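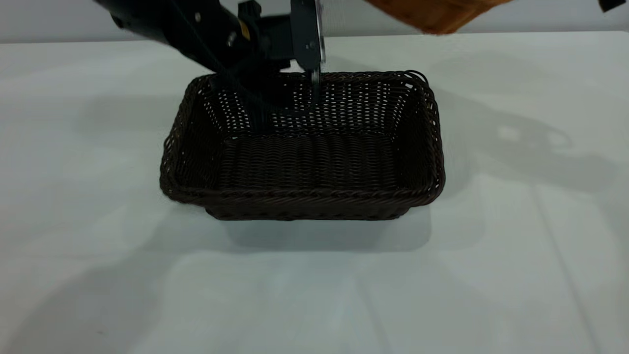

Vol. 12, Page 101

Single-Phase Motor Hums but Does Not Start

Posted in October by Soo-ah Hyun

I am responsible for a small exhaust fan in a community building. The fan is driven by a single-phase induction motor supplied at 60 Hz, and the nameplate bears the name Getine. When the switch is closed the motor hums loudly, and the shaft does not turn. After several seconds the overload device opens. With the supply disconnected, the shaft moves freely by hand. I would like to know which part is the likely cause, and whether it may be replaced separately from the motor.

Johannes Chauke

The symptoms described are consistent with a fault in the starting circuit. A single winding fed with alternating current produces a magnetic field that grows and reverses along one line. Such a field exerts no turning force on a rotor at rest. For this reason the motor is provided with a second winding, and in many designs a capacitor is connected in series with it. The capacitor shifts the current in the second winding ahead of the current in the first, and the two together produce a field that rotates.

If the capacitor has failed, the main winding still draws current and the motor hums. The supply should be isolated and locked off before the cover is removed. The capacitor must then be discharged through a suitable resistor and tested with a meter that reads capacitance. A replacement should have the same capacitance as the original and a voltage rating no lower. It should also be of the same type, as start capacitors are not built for continuous duty.

If the capacitor is sound, examine the centrifugal switch, where one is fitted. Contacts that remain open at rest will give the same result.

Matvii Harasym

It is the capacitor. Mine was the same.

Olesia Shevchuk

I agree with the first reply and would add one point. Some motors are marked for both 50 Hz and 60 Hz and list a different capacitor for each. Please read the plate carefully before ordering. If the second winding itself shows an open circuit, the motor will need to be rewound or replaced.

12 shares | 3 comments

Severyn Panasiuk
The explanation of the rotating field was clear. Thank you.

Soo-ah Hyun
The plate lists 60 Hz only. An electrician will attend on Saturday to carry out the tests.

Matvii Harasym
Please post the result.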